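플리뮬빌 공용 작업실, 야간 이용 시간 늘린다

플리뮬빌(Plimulville) 공용 작업실이 2월부터 야간 이용 시간을 2시간 연장한다. 운영사 메소(Mesow)는 2026년 9월 30일 이용 안내를 개정하고, 오후 8시까지였던 평일 개방 시간을 오후 10시까지로 늦춘다고 밝혔다. 주말 운영 시간은 그대로 유지된다.

작업실에는 현재 300명 넘는 회원이 등록돼 있다. 메소가 여름에 실시한 설문에서는 응답자의 66%가 퇴근 후 이용 시간이 부족하다고 답했다. 특히 목공과 제본 작업을 하는 회원들 사이에서 접착제가 굳기를 기다리다 문 닫을 시간이 된다는 의견이 많았다.
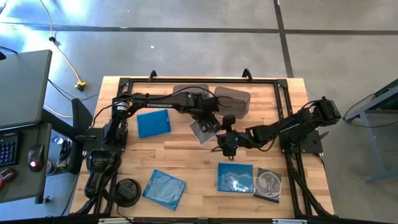 밝은색 목재 상판을 얹은 작업대.

연장 시간에는 1층 작업대와 공구 대여 창구만 문을 연다. 소음이 큰 재단실은 인근 주택가를 고려해 지금처럼 오후 7시에 닫는다. 도장실도 연장 대상에서 빠졌다. 자재 보관함은 폐관 시각까지 쓸 수 있으나 하루를 넘겨 물건을 두려면 별도로 신청해야 한다.

월 회비는 오르지 않는다. 다만 비회원이 야간에 이용하려면 하루 전까지 예약을 마쳐야 하며, 당일 현장 접수는 받지 않는다. 처음 방문하는 이용자는 안전 교육을 먼저 들어야 한다.

건물 옆 스카르나리(Skarnari) 주차장도 같은 시각까지 개방된다. 1층에 입점한 베트남 음식점 즈엉(Dương)은 영업시간 조정을 검토하고 있으나 아직 결정된 것은 없다. 예약은 작업실 누리집과 안내 창구에서 할 수 있다.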